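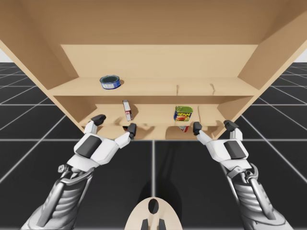 Shelving unit with three levels.

Oltdale Community Pantry
Progress report to the Estrella Fund, second reporting period

Summary

The pantry stayed open through the whole period, including the two weeks in July when the road through Lavholm was closed for water main work. Household visits came to 1119, against a target of 1000 in the grant agreement. The evening opening is now a regular part of the schedule. The delivery service to outlying addresses started later than planned and is still below the level we proposed.

Opening hours

We open in the morning from 9:30 to 12:30 and, since April, in the evening from 5:00 to 7:30. The evening opening was requested by people who work day shifts and could only come if they took time off or sent a relative. Attendance was low in the first month and then rose once the new hours were printed on the school newsletter and posted at the bus shelter. Most of the new registrations in this period came through the evening opening.

We tried letting people book a time slot by phone. Many did not use it, and those who did often arrived early to catch the bus back. We dropped the booking system in June and went back to taking people in the order they arrive.

Food supply

Donated dry goods were steady. Fresh produce was harder. The grower who supplied us last year has cut back, and for part of the spring we had only onions, carrots and whatever the grocery stores passed on. We now have a standing order with Clornora, a produce wholesaler, paid from the food purchase line. Quality has been good, except for one delivery of lettuce that arrived past use and was credited in full.

Items sit on the shelves by type and people choose for themselves. We moved to this from packed bags in the first reporting period and do not plan to go back. Less food is returned or left behind at the door, and staff spend less time packing. The drawback is that popular items
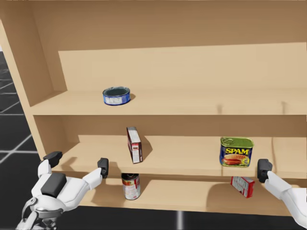

run short before closing, cooking oil and canned fish above all. We now hold back part of the stock until the second hour of each opening. Some people who come early have complained about this, and we have put up a sign explaining the reason.

Deliveries

The proposal called for deliveries to begin in March. Insurance for the van took longer than expected and the first run went out in May. We have 2 routes, one covering the north side of Oltdale and one covering Lavholm and the farms past it. The Lavholm route is full. The north route has space, and we have asked the clinic to refer patients who cannot drive.

Spending

Food purchases are slightly over the planned amount for the period because of the produce order. Fuel is well under because of the late start on deliveries. We request approval to move the unspent fuel money to food purchases. No change to the grant total is needed. Rent, utilities and wages are on budget. The revised budget sheet and receipts are attached separately.

Next period

We will keep both openings at their current hours and add addresses to the north route as referrals come in. The walk-in cooler needs a new door seal, and we are waiting for a second quote. The food safety inspection is expected in October. Visit totals and the final spending figures will be in the next report.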